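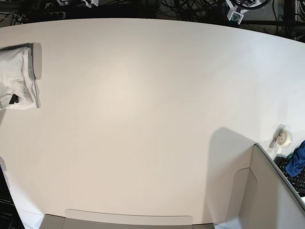 *Folded garment on the gray tray, carton open at lower right, arms out of view.*

**Ticket 294: right gripper drops or drags the first fold**
Cell: Fan (two-arm T-shirt folding table)
Site: Ralton, back room
Supplier: Jurent
Status: open, workaround in place
Priority: they say low, I say medium

**Reported problem**

On the first fold the right gripper takes the sleeve side, carries it over and lets go. On a bad cycle one of two things happens. Either the cloth slips out on the way over and the sleeve ends up in a lump, or the fingers open and the cloth stays on one pad, so the fold gets dragged back when the arm lifts. Second folds are fine. The left gripper is fine. White cotton shirts are worst, printed or plain.

Supplier's first reply, pasted so we all have it:

> Hi, this is consistent with fabric variation. We recommend retraining on the current shirt stock. Please confirm table surface is clean and lighting is unchanged.

I have now had "fabric variation" as the answer to three tickets on this cell. One of those was a loose connector. Same carton of shirts, same table, and the left gripper picks the same cloth all day without trouble. If it were the fabric I'd expect both sides to suffer. 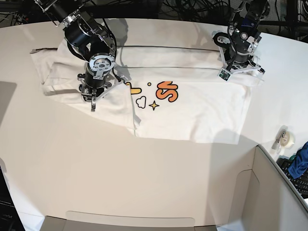 **Kiros Asfaw**
Cell maintenance technician, Ralton

**What I did, in order**

**8:10** Wiped the table and checked the lights, because they asked. No change. Logged so it doesn't get asked again.

**8:25** Ran the fold program with the arms swapped in software, so the left does the first fold and the right holds the shoulder. First folds came out clean. The right gripper then lost its hold on the shoulder instead. The fault followed the gripper. I don't see how anyone gets "retrain it" out of that, but I'll be told.

**8:50** Swapped back. Looked at cable slack on the right arm, since a tight loop can pull on the wrist when the elbow drops. Moved the arm by hand through the whole reach with power off. The loop never goes tight. I moved the upper tie a little anyway and saw no difference. Put it back.

**9:15** Checked the flange bolts at the right wrist with the torque driver. All held. Marked them with paint pen so we'll know next time if they creep.

**9:30** Measured the pads. On the left gripper they close flat. On the right there is a 2 mm gap at the tip with the base of the pads already touching. So the thing is pinching at the wrong end, and the controller sees motor current and reports a good grip. That matches the slip. It doesn't explain the cloth sticking on release, and I'm leaving that as a separate question until somebody shows me it isn't one.

**9:55** Sent the measurement to Jurent. Reply in under ten minutes, which made me suspicious before I'd read it:

> Thanks for the detail. The Nikino pads are rated for 2,000 cycles before first inspection and your counter is below that, so wear is unlikely. Please try raising the grip hold time to 400 ms.

Two problems. The counter they're looking at was reset in December when the controller was replaced. The pads were not replaced. I raised that at the time and it's in the old ticket. Second, holding longer with a bad contact is still a bad contact.

I tried it all the same. With hold time at 400 ms the slips got less frequent and the dragging got worse. I changed it back for the comparison, then set it again, and got the same result both times. That is the setting we're running for now, with the first fold slowed down.

**10:40** Took the right fingers off. The seat where the pad meets the finger had lint packed into it on one side. Picked it out with a plastic pick (no blades near the pads please, we've done that once). Refitted, closed on a strip of paper, measured again. Better. Still open at the tip by enough that I can pull the paper out with no effort. On the left gripper the paper tears first.

So lint is part of it and I don't believe it's all of it. My guess is that the pad has taken a set from being clamped against lint for weeks,

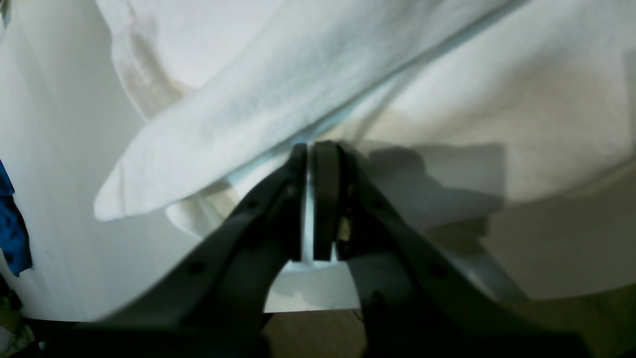
and cleaning the seat won't bring it back. A new pad pair would settle that in one morning. I asked for one. I was offered a remote session first.

**11:30** Remote session. Their engineer watched a handful of cycles over the wrist camera and agreed the grip "looks closed." Of course it looks closed. The pads touch at the base, and from the wrist you can't see how hard the tips are pressing. I asked him to do the paper test on his bench unit and tell me what force pulls it free. He didn't have the number to hand. He has promised it.

He also suggested recalibrating the camera. I declined. The picks land in the right place. If we recalibrate now and the behavior shifts, we'll have two changes to untangle, and I know which one will get the credit.

**Current state**

- Hold time 400 ms, first fold at reduced speed. Don't put the speed back up to make the shift total look better.
- Right finger seat cleaned and refitted, bolts paint marked.
- Cable tie back where it was.
- Arm assignment back to normal (right arm does the first fold).
- No retraining done. No camera calibration done.

**For whoever has the cell next**

Do the paper strip test on both grippers before you start. Close on the strip, pull it straight out, write down "tears" or "slides" for each side. That's all I want. Notes like "seemed OK" are how we ended up here.

If the right side drags a fold back, stop and look at the pad seat for lint before you touch any setting. Use the plastic pick in the drawer. Keep the tape and rags off the table where the arms reach; the edge is fine.

If Jurent calls and asks you to retrain, send them to me.

**Waiting on**

1. Pad pair for the right gripper. Requested, not confirmed.
2. Pull-out force from their bench unit.
3. Their records from before the counter reset, or an admission that they don't have any.

I'm not closing this on the strength of a good afternoon. It had a good afternoon last time too. It closes when new pads are on, hold time is back at the default, and the paper tears on both sides at the start and end of a full shift.

**Update, 3:45** Paper test again. Left tears, right slides. Pads still not confirmed. Ticket stays open.

K.A.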